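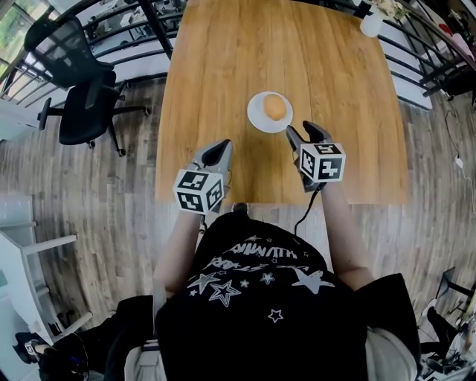 What is a mezzanine?

A mezzanine is a partial floor set between two main floors of a building, or between a floor and the roof. It is open on at least one side to the space below, and it usually isn't counted as a full story.

Home | Buildings | Interiors | Furniture | Index

Mezzanine (interiors)

A mezzanine is an intermediate level that covers only part of the room it stands in. The word came into English through French from the Italian mezzanino, a diminutive of mezzano, "middle." In theaters the term often refers to the lowest balcony, or to its front rows. In factories and warehouses it may mean a steel platform used for storage. This article deals mainly with mezzanines in offices, studios and homes.

Structure

A mezzanine may be built with the rest of the building or added later. Built-in mezzanines are usually carried on the same walls and columns as the main floors. Later ones are often freestanding steel or timber frames bolted to the ground slab. A third type hangs from the roof structure on rods, leaving the floor below free of posts, although the roof has to be strong enough to take the load.

The level is reached by a straight stair, a spiral stair or, in small apartments, a ladder. Larger mezzanines open to the public may also need an elevator or a lift.

Headroom is the usual limit on where one can be built, as both the upper and the lower space need enough height to stand and walk in. Rooms with exposed roof beams are often chosen, because there is no flat ceiling to take up the space between them. Local building rules commonly limit the share of the room that a mezzanine may cover, and many treat it differently from a full floor when it comes to exits and fire safety.

Railings

The open edge is protected by a railing, a low wall or a glass panel. Metal railings with thin bars are common in workplaces. They let daylight through and keep the two levels in view of each other. A wooden handrail is sometimes fixed along the top, as it is warmer to the touch than bare metal. Horizontal bars are easier for children to climb than vertical ones, and some local rules restrict them in homes and schools.

Furniture and use

In offices, the lower floor generally holds the rows of desks and the mezzanine is kept for meetings, reading or meals. A single large table is a frequent choice. Mesh-backed chairs on casters are often carried up from the desk area, though casters mark soft plank floors and are sometimes fitted with rubber wheels.

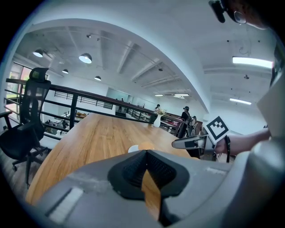
Wooden table and mesh office chair on a mezzanine, with a vase of flowers on the table and desks on the level below.

Tables used for both work and food are kept fairly bare between uses. Plates and cups are brought up as needed, and a small vase may stay out. Dried flowers need no water and suit a table that also holds papers.

Lighting

Lamps hung from the main ceiling sit much closer to a person on the mezzanine than to one on the floor below. Dome shades that send the light downward reduce glare. The space under the mezzanine tends to be dark and is normally lit separately.

Heat and sound

Warm air rises, so an upper level can be noticeably warmer than the room beneath it, especially in July and August. Ceiling fans and high windows that open are the usual remedies. Sound also carries freely over the edge, in both directions. Rugs, curtains and ceiling panels reduce this to some extent.

See also: Balcony, Gallery, Loft, Handrail, Pendant lamp

Comments (3)

Nii Akolgo
Could you add something on floors? We have 2 mezzanines at our Skurkport office and the plank one creaks from end to end. The other has carpet and is fine.

Ewurabena Boateng
The part about heat is right. I eat lunch upstairs in winter and won't go near it in summer.

Nii Akolgo
Same at ours. By 2 in the afternoon everyone has moved back down.

Contact the editors | Copyright Nurnness Reference | Back to top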